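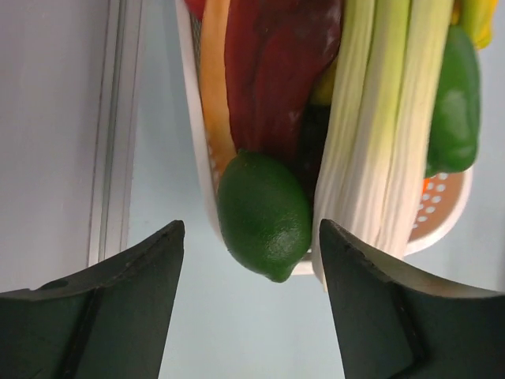
Why does the Kito stop halfway down and throw fault 87 when it goes for something near the edge of a basket?
Fault 87 is the finger torque limit. The arm thinks it has hit something solid, so it stops and holds where it is. Clear it from the pendant, back the arm off by hand, then check the approach height before you run again.

Ticket 2134
Product: Kito pick kit, two-finger, wrist camera
Site: Pustham
Opened: 8/31/26
Raised by: Esperanza Barrios
Handled by: Emiliano Insaurralde, Flimthorpe support

Barrios: Kit on trial here, came in June. Job is picking fruit and veg out of a white plastic basket. Middle of the basket fine. Anything up against the rim, faults. The lime sat at the end of the basket is the worst one, fingers come down either side and one of them catches the rim. Fault 87 every time. Need this sorted before we decide on buying.

Insaurralde: Thanks. Which firmware? And which fingers, the standard ones or the soft pads?

Barrios: Firmware 2469. Standard fingers, dark ones. Tips a bit rough now.

Insaurralde: Rough tips are wear, won't cause an 87 on their own. Can you try:
- approach height up to 40 mm
- finger opening to "narrow"
- rim avoid ON (Settings, Pick, Container)
Re-teach the basket after that or it keeps the old outline.

Barrios: Done the first two. Can't find rim avoid. There is no Container page.

Insaurralde: Sorry, my mistake, it only shows if the container type is set. Go to Setup, Container, pick "open basket", save, restart. Then it appears.

Barrios: Found it. Restarted. No 87 now but it skips the lime completly and goes for the pepper.

Insaurralde: That'll be the rim margin, default is too wide for small stuff. Drop it one step at a time. Also is the basket in the same spot each run? If it slides the taught outline is off.

Barrios: It does slide, surface is smooth. Put a non-slip mat under just now. Margin down two steps. Lime picked, three goes out of three. Celery still a pain, grabs two stalks.

Insaurralde: Good. Celery is a seperate thing, long items lying side by side get read as one. There's a "split long items" option but it's slow. Will log it on its own ticket so this one doesn't get tangled.

Barrios: Fine. How slow? We're looking at the Sfakianakis kit as well and they say theirs does celery out of the box.

Insaurralde: Adds a second look from the camera before each pick. Can't speak for theirs. Try ours with your own basket, same load, and time it. I'll extend the trial while you do.

Barrios: OK. And replacement finger tips, are they in the trial or do we pay?

Insaurralde: In the trial. Sending a pair. Two screws each side, then run finger zero from the pendant or the grip width will be out.

Status: rim fault fixed at site, leaving open till new tips are fitted. Celery moved to new ticket.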